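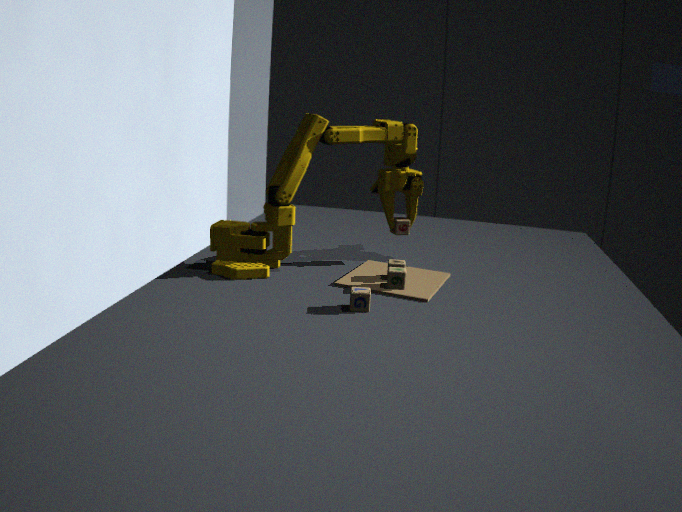 March, 4:40 pm. Sim bench, block placing task

Went through the scoring rules with Charmaine before starting the next batch. We had been marking episodes two different ways, so the 252 already logged need a second pass. Agreed wording, to go in the Jukik readme:

A block counts as placed when it is on the board, released, and still for 2 seconds. Held over the board is not placed. On the table is not placed, even if it touches the board edge.

Letter blocks are scored by the ID in the scene file. Do not go by the letter in the render. The curved ones read differently once a block is turned, and I had one down as a G and then as a 6.

Arm must lift straight up at least 25 mm after release before any sideways move. Episodes that skip this get flagged, not deleted. Fatima wants the flagged ones kept for the Atunen comparison.

Speed limits in sim stay the same as on the real arm. I had raised mine to get through runs faster and didn't write it down. Put back to default. Any change to limits, friction or time step goes in this book with initials, before the run.

Seeds: one per episode, saved with the result. Batch total is 1,020, no reruns of failed seeds. If the sim crashes, log it as a crash and go on to the next seed.

Open: does a block standing against another block on the board count if it was pushed there? Charmaine says yes, I'm not sure. Ask Fatima.

To do: rescore old log, fix the release check in the script (it reads the gripper command, should read finger position).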